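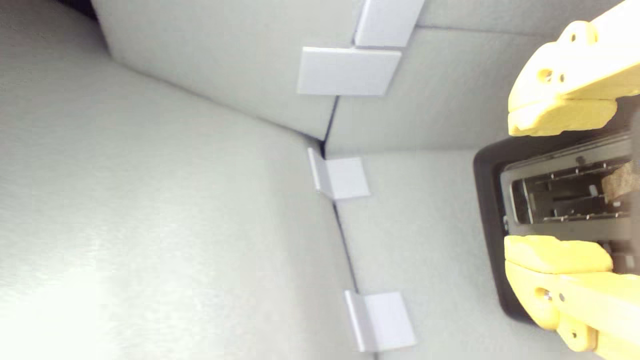

Pinza amarilla con una pieza negra rectangular

Empalme cabo-cadena que pase por el molinete sin atascarse
Foro de fondeo y maniobra · 862 visitas

Jhun Tolentino
¡Hola a todos! Por fin me he lanzado a renovar el fondeo del Kista y estoy como un niño con zapatos nuevos. Hasta ahora llevaba 15 metros de cadena de 8 mm unidos al cabo con un grillete, y cada vez que el grillete llegaba al barbotén había que parar, pasarlo a mano y seguir. Con calma chicha se lleva bien, pero con viento y el barco de al lado mirando ya es otra historia.

He comprado cabo de nailon de tres cordones, un Fludance de los blandos, que da gusto tocarlo. El molinete es de eje vertical y el manual dice que admite cabo y cadena siempre que vayan unidos con empalme. Y ahí me he quedado. Sé hacer una gaza normal (me salen bastante decentes), pero una gaza con guardacabo no va a pasar por ahí en la vida. He leído que hay que meter los cordones por el último eslabón y volver hacia atrás, y también he visto otro sistema en el que el cabo se va trenzando por varios eslabones. ¿Cuál hacéis vosotros? ¿Y cuántas pasadas? No quiero quedarme corto y ver el ancla despedirse de mí.

Cualquier consejo me viene bien, que tengo el cabo encima de la mesa y muchas ganas de empezar.

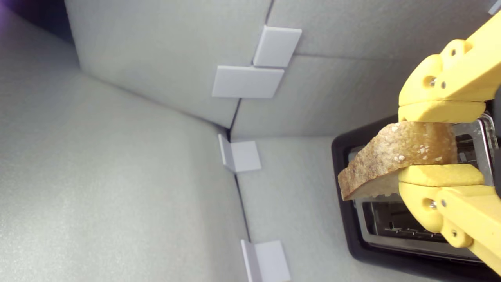 ¿Hay que dejar guardacabo en la unión con la cadena?
El guardacabo se quita: no cabe en el barbotén, y el cabo va directamente al último eslabón.

Vītola
¡Qué buen proyecto, Jhun! Es de los trabajos más agradecidos del barco, una tarde en la mesa de la bañera y lo disfrutas toda la temporada. Yo uso el empalme inverso, con los cordones por el último eslabón, y en mi molinete pasa que es una maravilla. Te cuento cómo lo hago:

1. Descolcha el cabo un buen palmo y medio, o algo más si es la primera vez (siempre se puede cortar lo que sobre, alargarlo no). Antes de abrirlo, haz una ligada bien apretada en el punto donde quieres que pare. Encinta la punta de cada cordón o quémala un poco con el mechero, pero sin dejar un pegote gordo que luego no entra.

2. Mete dos cordones por el último eslabón en un sentido y el tercero en el sentido contrario. Así quedan repartidos y el cabo no se tuerce al cargar. Ajusta hasta que la ligada esté pegada al eslabón.

3. Quita la ligada y haz una piña con los tres cordones, cada uno por debajo del siguiente. Aprieta con cariño y poco a poco, igualando los tres.

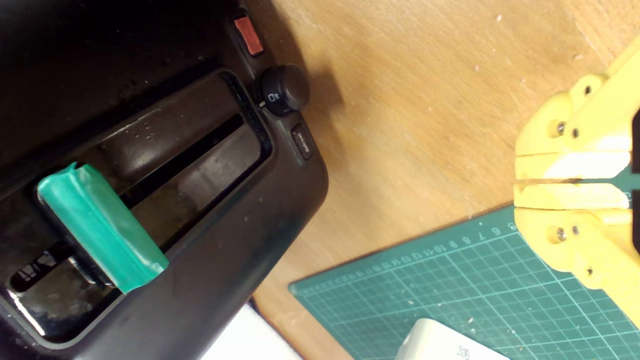

4. Empieza a pasar los cordones hacia atrás, contra la colcha, por encima de uno y por debajo del otro. Con nailon hago seis pasadas completas. Es un material que resbala mucho y las tres de toda la vida, las del cáñamo, se quedan cortas.

5. Para terminar, saca un tercio de los hilos de cada cordón y da otra pasada, luego otro tercio y otra más. El empalme acaba en punta y entra en el barbotén sin dar ese golpe tan feo.

6. Hazlo rodar debajo del pie o entre dos tablas para que asiente, y corta los cabos sueltos dejando un poquito. Si los cortas a ras, al primer tirón se meten para dentro.

Y mira el último eslabón antes de nada. Si tiene rebabas del galvanizado pásale una lima fina, que el roce ahí se come el cordón en dos veranos. Yo reviso el mío al empezar la temporada y otra vez en septiembre, y en cuanto veo pelusa corto y vuelvo a empezar. ¡Le acabas cogiendo gusto!

Gorusance
El otro, el trenzado por los eslabones. Más largo pero pasa mejor. A mí el inverso se me atascaba.

Jhun Tolentino
¡Muchísimas gracias a los dos! Anoche hice una prueba con un trozo de cabo viejo y el inverso me salió a la segunda. La primera piña la hice al revés y parecía un nido, pero en cuanto le pillas el truco va solo. Lo he pasado a mano por el barbotén con la tapa quitada y entra redondo, ni un tirón.
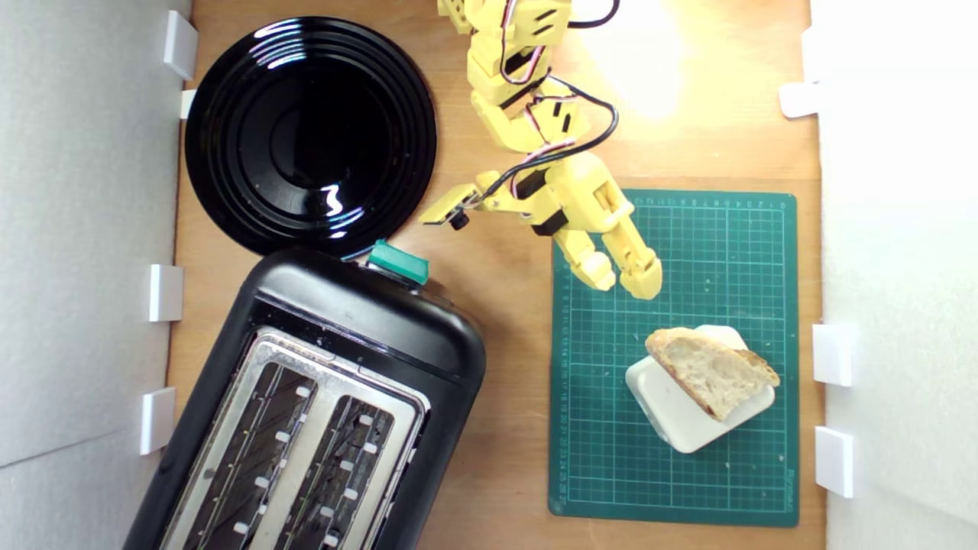

Lo que sí noté es que el cabo nuevo venía muy duro de la bobina en los primeros metros, con bastante apresto, y los cordones querían volver a su sitio a toda costa. Lo tuve un rato en un cubo de agua dulce y mejoró muchísimo. Con el definitivo haré lo mismo antes de abrirlo.

Gorusance, ¿tú cuántos eslabones coges con el trenzado? Me pica la curiosidad y me sobra cabo viejo para probarlo también. Mi única duda con ese sistema es que los cordones trabajan contra el metal en más sitios, y en el pozo de anclas del Kista la cadena se queda siempre húmeda.

Vītola
¡Enhorabuena! Lo del cubo es muy buena idea, me la apunto. Sobre la humedad: el cabo tapa los eslabones y ahí se acumula sal y óxido, sobre todo en el trenzado, así que endulza bien esa parte cuando vuelvas a puerto y deja la unión arriba del todo, encima del montón, para que se airee. Y amarra el chicote al barco con un cabo que puedas cortar desde cubierta si hay que salir zumbando. Acuérdate de comprobarlo antes de soltar todo el fondeo la primera vez.

Gorusance
Seis u ocho eslabones. Depende del grosor.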